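O braço é a parte barata
Opinião
Orvokki Saarinen

Quando uma empresa pequena decide comprar robôs, a primeira linha da folha de cálculo é sempre o braço. A segunda costuma ser outro braço. Foi assim na Zallik, onde tratei das compras de equipamento durante a preparação do posto de bar automático, e vi o mesmo em mais casas do que gostaria.

O orçamento que levámos à direção tinha 33 linhas. Quase todas eram máquinas e peças de máquinas. Para consumíveis, limpeza e horas de ensaio havia uma única linha, com 50 euros por semana. Durou até à segunda semana de março.

Um posto que serve bebidas entorna bebidas. Quem planeia a compra tem de contar com isso desde o início: tábuas para substituir, copos, fruta, panos, proteção para os cabos que passam junto à mesa. Nenhuma destas coisas aparece na proposta do fornecedor, e não tem de aparecer. A falha é de quem compra.
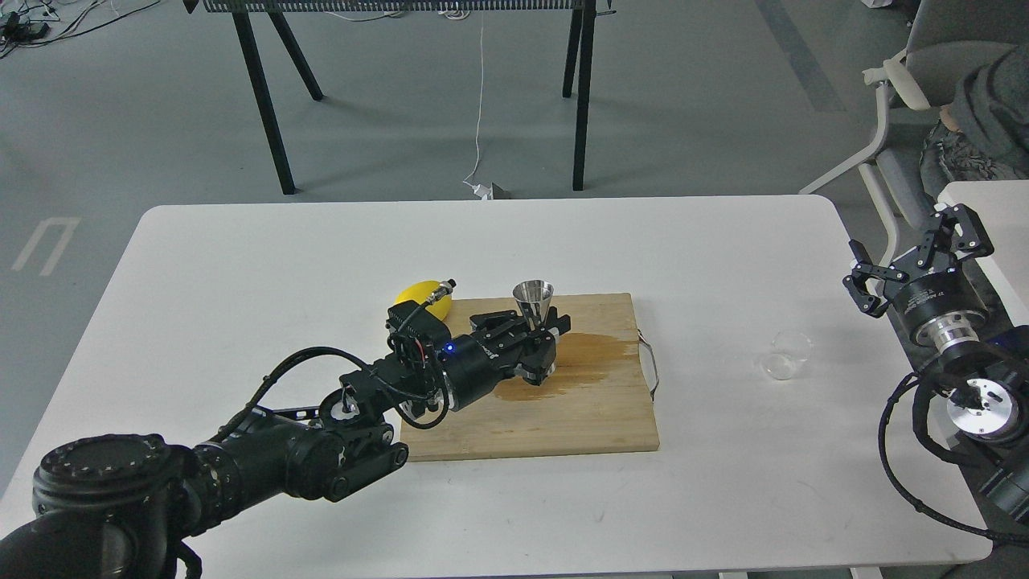 Ensaio no posto de bar: o copo metálico na garra, líquido castanho derramado sobre a tábua.

A Agnese Mägi, que fez as contas connosco, registou 369 euros de material gasto num mês – mais do que tínhamos pago pela mesa. O valor em si é pequeno. O problema é que não estava previsto, e cada compra passou a precisar de uma autorização à parte. Perdemos mais de 90 horas de ensaio à espera de assinaturas.

Defendo, por isso, que o pedido de compra de um robô só seja aprovado com um plano de uso para o primeiro ano. Deve dizer quem limpa, quem repõe, quantas horas por dia o posto trabalha e quanto custa cada hora. Se o dinheiro não chegar para tudo, compre-se um braço e adie-se o segundo. Um braço com material e tempo para ensaiar rende mais do que dois parados.

A direção ainda não aceitou esta regra. O próximo pedido, para o posto de café, já traz as linhas que faltavam no primeiro.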